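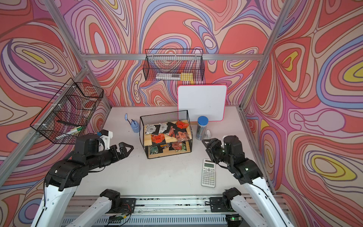
Writing to Prisoners of Faith From Home: Tips for the Table, the Paper and the Post

Nov 2, 2012
By the Sorel Letters Desk

3,158 shares | 41 comments

Most households that write to jailed pastors and church members do it at the kitchen table after supper. That works fine if a few things are set up ahead of time. These tips come from families on our mailing list and from our own desk in Sorel, where letters are sorted before they go on to the prisons in Zilivow and to the forwarding office in Lagos.

Clear and dry the table first. Letters that arrive with grease spots are sometimes held back by the guards, who take the spots for hidden writing. Wipe the table, let it dry all the way, and lay down a clean sheet of newsprint or an old pillowcase under the paper. Wash your hands and dry them well, especially if you have just used lotion or dish soap.

Use plain paper. White or cream, unlined or lightly lined, letter size or smaller. Skip glitter, stickers, pressed flowers, ribbon and anything glued on. Children like to add these and it is hard to tell them no, so keep a separate sheet for them to decorate and hang on the refrigerator. A drawing made directly on the paper in pencil or crayon is usually let through. If you use crayon, rub the finished drawing lightly with a paper towel and put a blank sheet over it before folding. Otherwise the wax prints itself onto the writing.

Pick a pen that will not run. Envelopes sit in damp mailrooms. To test a pen, write a line on scrap, wait five minutes, and press a wet fingertip on it. Ballpoint nearly always passes. Most gel pens do not. Black copies better than blue, and some prisons hand over only a photocopy.

Keep it to one page. A full page on one side is enough. Print if your handwriting is hard to read. Many of those who receive the letters read English slowly, or have it read to them by a cellmate. Short sentences help.

What to put in and what to leave out. A verse or two is good, written out in full, since the reader may have no Bible to look it up in. Tell them you are praying. Say something about your own week: the weather, the garden, what you cooked. Leave out politics, the name of the government, the name of any mission group (ours too), and anything you read in the news about the case. Don't mention money. Don't put your street address in the letter. Use the return address printed on the instruction sheet.

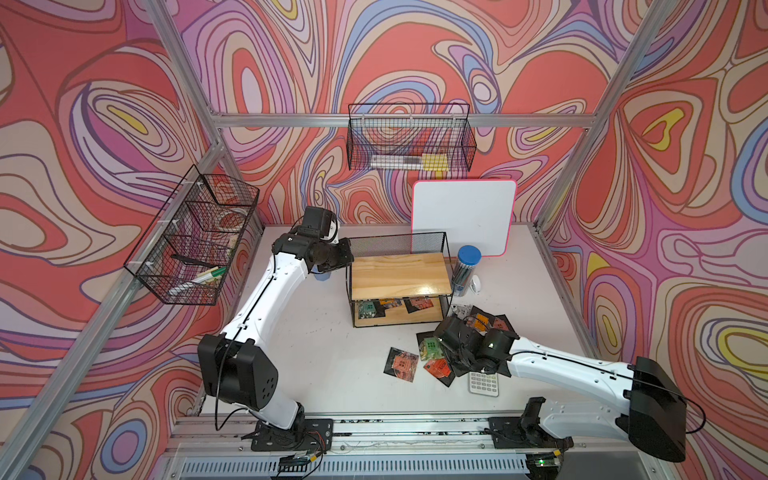
Supplies wander off if they live in a kitchen drawer. By the third month the stamps are in one room and the address list is in another, and the letter doesn't get written. Give everything one place, up off the table, where it can stay between sessions. Wire baskets are good for this and cost very little. The larger black one on the left has wire dividers that make sections, so pens could be kept apart from envelopes, and it is fastened to the rail with three white zip ties. Zip ties will hold a basket to a shelf upright, a towel bar or a pantry rack with no drilling. Pull each one snug, then trim the tail flush with nail clippers so it doesn't scratch anyone reaching in. Pens fall through wide mesh, so line the bottom with a piece of cardboard.

Keep a log. A spiral notebook is enough. Write the date, the name as spelled on the list, and the verse you used. The log saves you from sending the same psalm to the same man three times, and if a reply comes you will know which letter he is answering. Write replies in as well. They are rare. A family in our July mailing had one come back fourteen months after they wrote.

Addressing the envelope. Copy the address exactly, line for line, even where it looks like a mistake. Prison names in Zilivow changed when the districts were redrawn, and the old and new names are both in use. Put the country in capital letters on the last line. Let the ink dry before you stack envelopes, or lay a strip of scrap paper between them.

Sealing. Moisten the flap with a damp sponge and press it under a heavy book for ten minutes. No tape. Tape is the most common reason a letter gets torn open and thrown out. In humid weather, flaps stick by themselves in the box. Put a sheet of wax paper under each flap or store the envelopes open.

If you send books. Please don't mail books straight to a prison. Paperbacks go through Lagos, where they are repacked in Clirkon sleeves and carried on with other freight. Send them to us clean and unmarked. To take a price sticker off a cover, warm it with a hair dryer on low and roll it back from one corner. A book that smells of the basement can be stood open in a closed box with a cup of baking soda for a week. Keep the soda in the cup. Brushing powder out of a binding takes longer than airing the book did.

With small children. Do the address and the verse yourself beforehand and leave a space for them to write in. Ten minutes is plenty. Let one of them put on the stamp.

Postage. Weigh one finished letter on a kitchen scale with the envelope. If all your letters are one sheet of the same paper, they will all weigh the same, and you can write the amount inside the cover of the log. Check it again when rates go up.

New address lists go out on the first of the month. Throw out the old one when the new one comes, as people are moved and some are released.

Related
Starting a Prayer Calendar on the Refrigerator Door
Mending Hymnal Spines With Cloth Tape
What We Can and Can't Forward Through Lagos
Zilivow: House Churches Wait on Registration Ruling
Packing Winter Clothes for Pastors' Families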